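Choir talk notes, version 3 (the short one)
February 19, 2023

Slot is twenty min incl. questions. Don't read these out. Water on the lectern BEFORE starting.

Opening
Say hello, thank Neville Hebden for the invite. Ask who sang at school. Ask who was told to mime. Wait for the laugh, usually gets one. Then: I was told to mime, aged nine, by a woman with a tambourine. Didn't sing again till I was 41.

Main point early, in case we run over: most people who think they can't sing have had no practice at listening. Pitch is mostly ears. Get them to hum one note, any note, hold it, then slide to the neighbour's. Takes thirty secs. Don't explain it first, just do it.
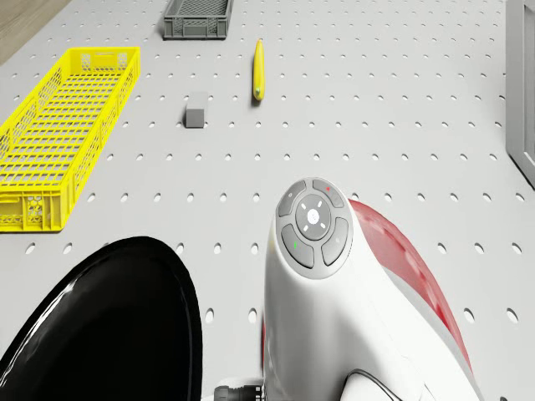
After the hum, go straight on. What did you notice? Take two answers only (last time took seven and lost the Obura story altogether).

How we started
Obura Singers. Eleven of us in a cold hall, one heater, no piano. Tiago Henriques had a melodica. Played the starting notes on it, sounded like a duck. No auditions, that was the only rule. Still is.
First song a round, because a round forgives you. Come in late, you're just the next part.
By the second October we had 100 on the mailing list. Some 40 of those turn up. Be straight about that if asked.

Money - keep short!! £5 a go, pay what you can, hall takes most of it. Sheet music from Cikenura, they do a cheap rate for amatuer groups. Mention the rate, don't sell it.

Three kinds of nervous singer
- the whisperer. Stand them next to someone loud but kind
- the one who sings an octave down and thinks it's wrong. It's fine. Tell them it's fine, in the first week
- the joker. Sings silly voices so it can't be judged. Leave alone, give it a month
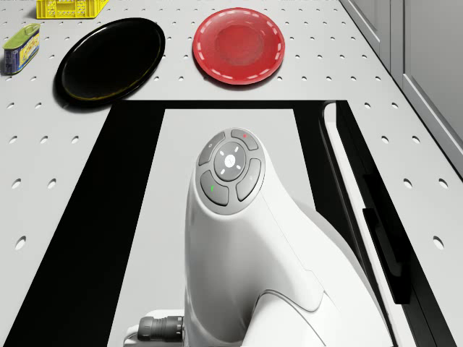
Tell the Jumance story here. Festival, outdoor stage, wind took the music off the stands in the first verse. Altos knew it by heart, the basses did not. Basses sang "la" for two verses. Crowd of 424 according to the gate, and the only comment we had afterwards was that the la bit was lovely. Pause. Point of the story = learn it by ear first, paper second.

How to teach by ear
Short lines. Four beats, six at most. Sing it, they sing it back. Don't talk between. Hand goes up when the tune goes up, down when it goes down, that's all the conducting you need for a year.
Words last. Teach the tune to "noo" or "ma". Words make people look down and then the sound goes into their shoes.
If it goes flat, lift the key a semitone and say nothing. Works more than it should.
Play clip one (the bad one). Then clip two, same song, six weeks on. If the sound desk fails, skip, sing the bottom line yourself.
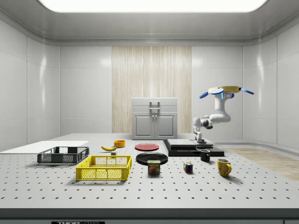
PART TWO: KEEPING IT GOING

Tea break is not optional. We cut it once to get more singing in and lost people. Twenty minutes, biscuits, put it in the middle so they have to come back.

Concerts: two a year, plenty. Under 40 mins. One song they can all do with their eyes shut, put it last. Last winter's at the Stivamex rooms raised 641 pounds for the heating fund, say thank you if any of them are in.

Don't chase people who miss weeks. One message, friendly, then leave it. Lots come back in the spring.

Repertoire - keep a list of what worked. Ours is a mess but its a list. Folk, a bit of gospel, one pop song the teenagers hate us doing.

Last thing before questions, the auditions argument. Give both sides fairly. I'll get it from the floor anyway so get in first. Read out Neville's letter, all of it, don't cut the rude bit.
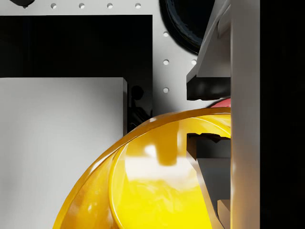
Neville Hebden writes that a choir with no auditions is a kindness to the singers and a tax on the audience, and that he'd sooner hear twelve good voices than forty willing ones. He adds that he came to our winter concert twice over, both nights, and that the tenors want shooting.

Let them laugh. Then my answer: he came both nights.

Questions. Likely ones: can you be tone deaf (very rare, hum test again), do you need to read music (no), where can I join (leaflets by the door, left side). Finish with the round if there's time, three parts, split the room by aisle. Start LOW. Started too high last time and lost all the men by line two.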